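We use cookies to keep this site working and to count visits. Accept | Settings

Flolia workshop notebook, March

Brake unit from the Droltberg trainer came back on the bench at 7:40. Géza had it split before I got in. Lining wear is uneven, worse on the outboard side, same as the last one. Measured the discs against the Kramer sheet, and 2 are under the limit. Tagged both and put them on the quarantine shelf.

Tamás wants to go to 375 landings between inspections. I would stay where we are until the next set is measured. Elli agrees. Bart has the landing counts but they stop in February, so someone needs to ask the flying school for the rest. 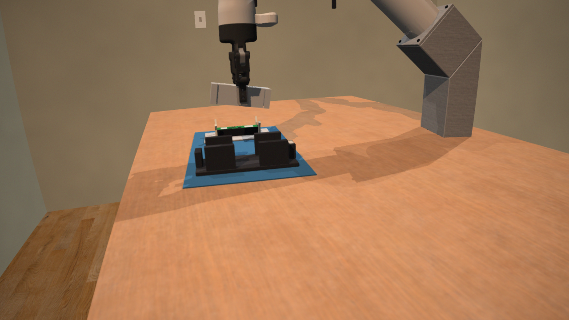 Gripper over the table, render.

Afternoon: new seals in, pistons cleaned, housing back together. Torqued the tie bolts in 2 passes. Held pressure for 12 minutes with no drop on the gauge. Frans asked for a longer hold, so we ran it again for 60. Same result. He signed the card.

Still open: the Zarner torque wrench is due for calibration and the paperwork is missing. Use the older one until it turns up. Order more O-rings, the small size. Géza to check whether the wheel bearings were greased at the last tire change; the card only says "done".

Recent entries
Fuel drain valve, second leak check
Pitot cover straps
Battery capacity test, Droltberg trainer
Hangar compressor service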